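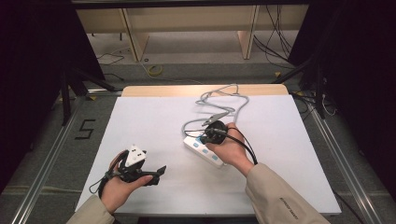 1/ Open day at the Bembridge lab, Dedurthorpe, 2025-07-29

Spent the afternoon at the Bembridge open day in Dedurthorpe. I went mostly to see how they teach the arm they call Bravo to do small household jobs. Posting my notes while I still have them. It's a long thread, so mute me if you need to.

2/ Plugging things in

The job on the table when my group came through was a power strip and a black plug. A person does it by hand while wearing or holding the same sort of gripper the robot uses, and the tracking records where the gripper goes. The strip was a white one with a row of light blue switches, lying on a white board, with its long grey cable winding all over the top of the board.

3/ I asked why they don't tidy the cable first. Joaquín Sosa, who was running our table, said they used to. Bravo then did well with tidy cables and badly with every other kind. Now whoever sets up leaves the cord wherever it lands.

4/ The black plug is a round, chunky one on a thick cord. Joaquín said the cord is the hard part. It pulls back on your hand and the pull changes as you turn your wrist. You don't notice it at home. You do notice it when you're trying to get a machine to do it.

5/ The gripper

Black, hand-held, with a flat black jaw out the front. There's a white triangular block on top covered in small black circular markers, and the cameras use those to work out its position. They passed a spare around. It was lighter than I'd guessed but awkward until you stop trying to use your own fingertips. My first go at picking up a pen sent it across the room.

6/ Two hands

A lot of the jobs need both hands, with the gripper in the left and a bare hand in the right. I'd assumed they would want grippers on both sides. They do have sessions like that, but they want plenty of the mixed kind too, for when a robot is handing something to a person or holding it steady for them.

7/ How much they record

779 recordings of plug jobs so far, all kept, including the fumbled ones. Somebody marks the fumbles afterwards. A kid in our group asked if you get in trouble for fumbling and was told the fumbles are some of the more useful ones. He seemed pleased with that.

8/ The tables are numbered with tape on the carpet. We stood at 5. I didn't get to all of them. Two were closed for the day and one had a queue out to the hallway, the one where they fold tea towels.

9/ Watching Bravo itself

The live demo was in the next room. Bravo got three tries at putting a plug in a power strip. First try it lined up, pushed, and stopped a few millimetres off. Second try it went in. Third try it also went in, slower, with a little wiggle at the end that got a laugh. Each try took up to 2 minutes, so bring patience.

10/ They didn't hide the miss. The woman at the controls said the angle was off and reset it, and that was that. I've been to demos where the curtain comes down when something goes wrong, so I liked this one better.

11/ For anyone asking about safety - the sockets they practise on are not connected to anything. There was a sign about it at the door and Joaquín repeated it before every group.

12/ Software

The part that turns the recordings into something Bravo can use is called Drerkov. We got a short talk on it and I followed maybe half. You can scrub back and forth through a recording and see the path of the gripper drawn as a line. A good plug-in is a smooth curve with a short straight bit at the end. Mine, when they let me try, looked like a dropped noodle.

13/ Question time

Most people wanted to know when they could have one at home. The answer was that there's no date and they aren't selling anything. Someone asked about jobs and got a fair-sized reply about aged care and people who can't reach a socket behind the couch. I would have liked more time on that. It was cut short for the next group.

14/ Practical bits if you go to the next one

Seven people to a group, and you book a slot at the front desk when you arrive. Closed shoes. Parking is on the street and it fills up early. The coffee is free and about what you'd expect. Kids are fine in the table room but have to stay behind the line in the demo room.

15/ Next open day is in November. They said the tea towel table will have a second station by then. I'll go back for that one, and I'd like to see whether Bravo still does the wiggle.

16/ Adding this because two people have asked - yes, you can take photos at the tables. In the demo room it's no flash. I'll answer other questions tonight after dinner.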